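The Robot at Bench Four: A Talk with Rehema Shirima

Rehema Shirima has been taking old computers apart for a living for 12 years, and she will tell you, with a good deal of pride, that she can guess the age of most office machines by the weight of the lid. She runs the teardown room at Groltberg, a refurbishing shop that buys retired desktops from schools and insurance offices, and I caught up with her on a Wednesday over a very large thermos of tea that she insisted on sharing.

The shop brought its first robot arm onto the floor last August, and I wanted to hear how that had gone over. "Oh, badly, for a week," she said, laughing. "Everybody was polite to it, and that's how you know people are worried." There are 10 people on the teardown crew, and most of them had heard stories from friends at other places where the new equipment came in one door and the staff went out the other.

So Rehema asked the owner, Gholamreza Ghaffari, to put it in writing that no one would lose hours while the arm was being set up. He did, and the letter is still taped up beside the time clock. "I don't know what happens in five years," she told me. "Gholamreza doesn't either, and he said so, which I liked him for. But people could stop whispering and start asking questions."

The work itself is easy to picture if you have ever opened a desktop. The tower goes on its side on the metal table, side panel off, and then it's a matter of getting the good parts out without hurting them.
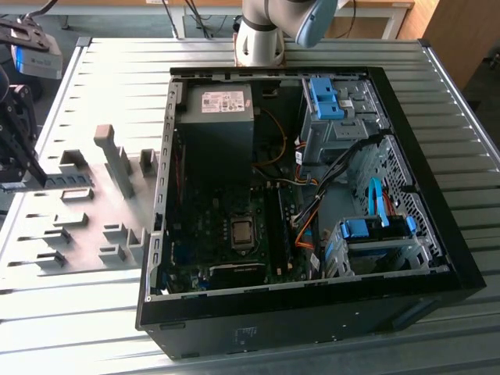 What the arm does, and what it doesn't

"People think it's the lifting," Rehema said when I asked what had been hardest on the crew before. "It's the wrists! You do the same little pinch and twist all day long, and by Friday you can't open a jar." Yara Khasawneh, who has the bench nearest the arm, wore a brace on her right hand most of last winter. She now spends her mornings setting up cases for the robot and her afternoons testing memory, and the brace lives in a drawer.

The arm is slow — slower than Yara by a good stretch — and it needs things laid out the way it likes them. Cables are the sore point. A person pushes a cable aside with the back of a finger and never thinks about it, while the robot has to be taught where every loop might be hanging. Yara and Golnar Tabrizi, the technician who does the programming, went back and forth over that for weeks, and Rehema says they came out of it good friends, though there were days she kept the door shut.

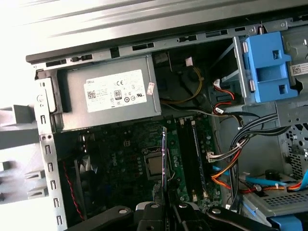

I asked Rehema whether she misses anything about the old way, and she took her time answering. She misses the talk, mostly. When everyone was at the same job there was a lot of chatter across the benches, and now people are spread out over different tasks and the room is quieter. She also worries about how newcomers will learn. She picked up the trade by handling everything herself, from working the blue plastic drive carrier to keeping her fingers off the processor once the cooler was gone, and she doesn't want a trainee who has only ever watched. So each new hire still does 41 towers by hand before going anywhere near the controls. "They groan about it," she said. "I groaned too, and look at me, I'm still here, drinking tea with you."

Pay was the other thing she wanted to talk about. Yara's job now asks for more than it used to, and Rehema argued that her wages should say so. It took two meetings and, by her own account, one raised voice, but the raise came through, and the same step is open to anyone on the crew who learns the setup work. Three people have signed up so far.

Before I left she walked me back past the benches, stopping to ask Golnar about a cable that had been giving them trouble since morning. They were still discussing it when I found my coat.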